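Chapter 3
What Does a Stock Figure Tell Us?

Ask a shopkeeper how much flour there is in the back room and you will usually get an answer. Ask how the shopkeeper knows, and the conversation slows down. The figure came from a screen, or from a sheet on a clipboard, or from the last delivery note with a bit taken off for sales. Very seldom did it come from somebody looking at the flour.

This chapter is about inventory records and how far they deserve to be believed. Most introductions to the subject take the record as given and move quickly to the formulas: when to reorder, how much to hold, what it costs to run out. Those formulas are sound enough, and we shall reach them in Chapter 4. But every one of them begins with a number for stock on hand, and if that number is wrong the rest is careful arithmetic done on a guess.

Consider the kitchen supplies wholesaler at Jarnby, a case we shall return to several times. Its system listed 3000 product lines, each with a quantity and a shelf location. The managers were proud of the system and quoted its accuracy to customers. When the shelves were finally checked line by line, only 63 per cent of the records matched what was there. Some lines were short. A good many were over, which troubled the managers less than it should have done, as a surplus in one place is often a shortage that has been written down somewhere else. 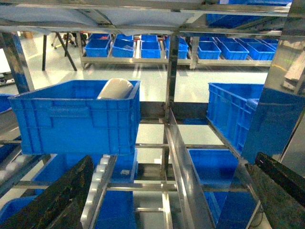

Xiong objected to this reading of the Jarnby case, arguing that a record which is out by one or two units on a cheap item does no harm, and that counting it as an error makes the whole warehouse look worse than it is. The objection is a fair one. A missing teaspoon and a missing oven should not weigh the same. Even so, the argument is put forward most eagerly by people whose records have just been checked, and it tends to arrive without any list of which items were thought cheap enough to ignore before the count began.

Where do the errors come from? Theft is the popular answer, and it gets more blame than the evidence will bear. Goods are put back in the wrong bay. Two sizes share a label. A case of 20 is booked in as a single unit, or the other way about. A breakage is swept up at four in the afternoon and never entered. A return goes on the shelf before the paperwork is done, and is sold twice as far as the system is concerned.

Software firms will say that better tracking cures all this. The makers of Bundent, a stock package used by several of the firms in this book, promise a "live picture" of the storeroom. What the package gives is a live picture of what has been typed or scanned into it. Virnura, a garden supplies chain, fitted it in every branch and found its records no closer to the shelves by the following March. The staff had been making the same slips, only faster.

Before reading on, pick any cupboard at home and write down what you think is in it. Then open the door and check. Keep both lists, as they will be needed for the first exercise in Section 3.1, where we look at how to measure the gap between them.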